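Work and Automation, Handout for Week 5
Skillholm, evening course for supervisors and shop stewards

Last week we read about factories. Today we move to housekeeping work, where automation came later and where the job is often described badly. Please keep in mind that "cleaning a room" is a name for many small tasks, and that each of them may change in its own way.

Towels are a good place to begin. A person takes hold of a hanging towel, pulls the hem level and goes on to the next thing without thinking. A robot must find the edge of the cloth first, and cloth never hangs in the same way twice.
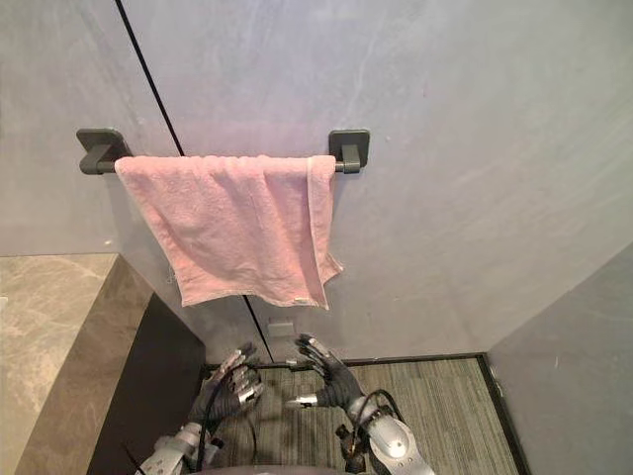 Page 5 of 12

Our case is Vondance, a company which runs guest houses with 384 rooms together. In December it began a trial of robots at its house in Lò. The management spoke of "saved minutes". The staff, when they were asked, spoke more about the order of the work: who enters a room first, who must wait, and who signs that the room is ready. 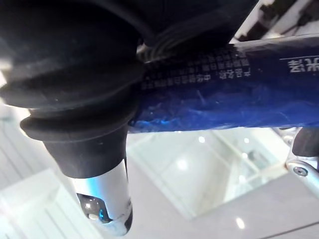 This last point is important. Before the trial, one attendant was responsible for the whole room. Now the responsibility is divided, but the complaint from the guest still comes to the attendant. I would call this a hidden cost — it does not appear in any table of minutes.

A second change is in skill. Two attendants in Lò were trained to restart the machine and to report faults. They were glad of the training, but their pay grade stayed the same for the whole trial.
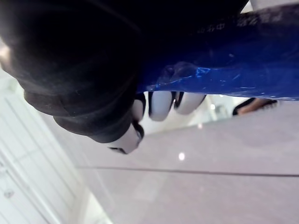

Compare this with the house in Peris, where the staff were asked before the trial which tasks they wished to keep. Many wanted to keep the final check of the room and to give away the heavy lifting.

For 27th February: write one page on a task at your own workplace. Who does it now, who would answer for it after automation, and what should be agreed before the machine arrives?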